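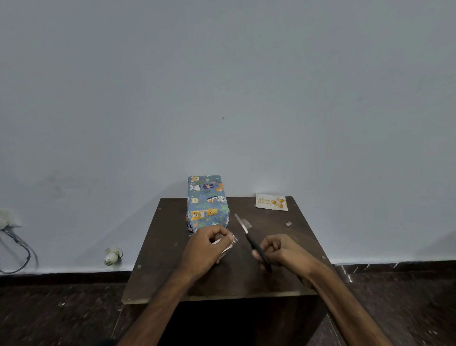

3. Placing the radio and finding stations

The makers of the Mernis 403 say it will "find its own best signal anywhere in the home". Treat that as a hope. The steps below are the ones that worked in our own rooms, and they take longer than the leaflet in the box suggests.

1. Choose a flat surface that doesn't wobble. A bedside table or a low cabinet will do. Trernex sells a stand for the 403, and Ľubica Hubáček tried one for us all through February. She heard no difference.

2. Pull the aerial out fully and point it straight up. Ignore the drawing in the leaflet that shows it folded.

3. Plug the power lead into the back of the radio first, then into the wall. The display shows a clock. It will be wrong.

4. Hold SCAN until the word "Searching" appears. The leaflet promises a full scan in 3 minutes. Ours took far longer, and the progress bar stopped twice on the way.

5. When the scan ends, turn the dial slowly and listen to each station for a while before saving it. A name in the list is no proof that you can hear anything.

Note: The "Auto Boost" setting is on when the radio leaves the factory. Enikő Kozma switched it off and on behind a curtain for three listeners, and they couldn't tell which was which. Leave it off if you like a shorter menu.

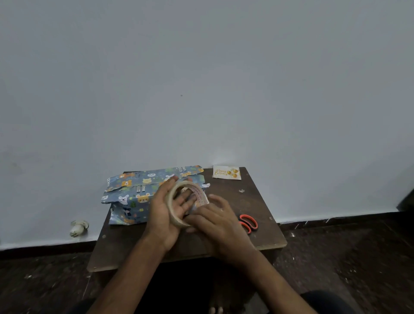 Small table against a wall, with low skirting behind.

3.1 If stations drop out

Move the radio a hand's width to one side and scan again. This sounds like folklore — we thought so too — but it cured more drop-outs than any menu setting.

If the display reads E583, unplug the radio, leave it for the length of a cup of tea and start again from step 3. The helpline may tell you to buy the outdoor aerial kit. Try step 2 properly before you pay for that.

Caution: Do not stand the radio on a heater or cover the slots at the back. On this point we have no quarrel with the leaflet.

To save a station, see section 4.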